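From: Rongrong Xue
To: cell-planning list
Subject: Re: [cell-planning] Gripper and fixture lines for the second half

On the budget sheet, Stirkby purchasing wrote:

> I have the bimanual cell down for one line, "grippers and consumables,"
> 2212 total. That was fine when the request was one page. Now I see
> finger sets, a rail, clip hangers and a spare wrist camera all under it.
> Can someone split this so I can see what is wear, what is a one-time
> buy, and what can wait until September? Also, Bakke quoted finger sets
> per pair and Brasen quoted per gripper body with fingers included. I
> can't compare those two as they stand.
>
> Second question. Is the hanging task the thing we are sizing for, or is
> it a stand-in for something else? If it is a stand-in I would sooner
> hold the fixture money back.

Taking the second question first, since it decides the first one.

The hanging task is what we are sizing for. The Jarbridge work statement has two manipulation items in it: clip a small soft textile to a hanger, and put the hanger on a rail. Both have to run on the same two arms with no tool change between them. If we size for either item alone we get the wrong fingers. Long tapered fingers get into a spring clip but flex when they carry a loaded hanger. Wide fingers carry the hanger well and block the wrist camera's view of the clip. The current setup is a compromise and the wear shows it.

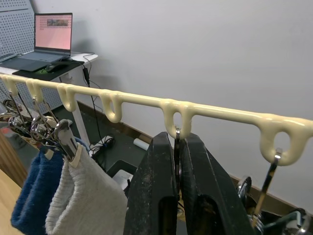 Wrist camera view, hanger hook at the rail. Note the finger faces.

The scuffing on those faces is ordinary for us at this point in a set's life. It comes from contact with metal hooks and wire and from the fingers touching the table on low picks. The rounded openings are part of the finger and should not be read as damage. What matters for the budget is the replacement rule, which has never been written down. I propose this one:

 - Replace when the grip surface no longer holds a hanger hook against a light sideways pull by hand.
 - Replace when the tip edge is chipped far enough to catch on knit fabric.
 - Do not replace for surface scuffs alone.

Under that rule we use one pair per arm per quarter at the present run rate. I checked this against the parts drawer log. The log has gaps, so treat it as a planning rate.

Now the split you asked for.

Wear items (recurring)
Finger pairs and grip pads. Buy 6 pairs. That covers both arms for the second half and leaves 2 in the drawer. At the Bakke per-pair price, pads included, the line comes to 875. Please book it as consumables. It will come back next year at a similar level if the task stays the same.

One-time items
Second rail, clip hangers, rail brackets, spare wrist camera and its cable. This is the rest of the 2212, which leaves 1337. I would keep it as a capital line if the threshold allows, but the accounting side is your call.

On Bakke against Brasen: the quotes are for different things and the totals should not sit next to each other. Brasen includes a gripper body every time. We do not need bodies. Neither of the ones we have has given trouble at the drive, and the mounting blocks are good. If Brasen will not sell fingers alone, drop them from the comparison and put a note on the sheet saying why. I asked them this by email and have had no answer.

One technical point on the Bakke fingers. They come in two pad types, smooth rubber and a diamond mesh. The mesh holds thick plush fabric better and costs the same. It also sheds less. The smooth type is better on bare wire. I want mesh on both sides for the reorder, because the fabric pick fails more often than the hook pick and a failed fabric pick costs more operator time. Someone has to reach in and lay the textile out again.

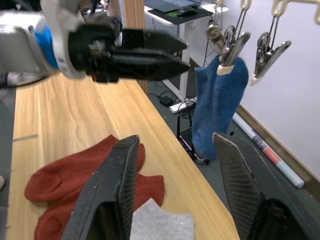
For the same reason I would not cut the clip hangers from the request. They look like the cheap part of the list and an easy saving, but the springs vary a lot between suppliers. A clip that is too stiff loads the fingers on every open cycle, and then we pay for it in the wear line. The request names a single supplier part for this purpose. If purchasing substitutes another clip hanger, please send me one sample before the full order goes in, and I will measure the opening force.

The rail is less sensitive. Any plastic rail with open hooks will do if the hook spacing matches the one we have. The present rail is good enough for the trials. The second one is there so that we can set up a hanger order in advance while the first is in use. That saves setup time between runs but does not change what the arms can do. If something has to wait until September, it should be the second rail and its brackets.

The spare wrist camera should not wait. We run one on each arm and have none in the drawer. When one fails, the cell is down for the full lead time, which Stirkby gave as 6 weeks on the last order. The camera itself is a small part of the cost. Please make sure the cable is ordered with it. The last one arrived without, and the cable had its own lead time.

Items I left out on purpose:

Force sensing at the wrist. It was asked for on this list in the spring. I agree it would help with seating the hook on the rail, but it adds length between wrist and finger, and we would need to repeat the reach check for the far end of the table. It needs its own request.

A third arm for holding the rail steady. The rail moves a little when a hanger goes on. Stiffer brackets should be tried first, and they are already in the one-time line.

A better table. The present one is fine.

To close out the sheet I need three things from the list:

1. Purchasing to confirm whether the one-time line can be capital.
2. Whoever has the Bakke contact to ask if the mesh pads can be bought alone. If so, I would change the order to 2 full pairs and the rest as pads, which lowers the wear line.
3. Jarbridge to confirm the textile sizes. Everything above assumes socks and small cloths. A full-size towel would change the finger choice and probably the rail, and I would rather hear it before the order than after.

I will hold the request open until the second point is answered. The camera can go ahead on its own today if purchasing is willing to split the order.

Rongrong Xue
Stirkby, cell integration

> One more thing, the sheet still shows the old cost center for Jarbridge.
> Is that right?

No. Use the new one. The old one closed with the first phase.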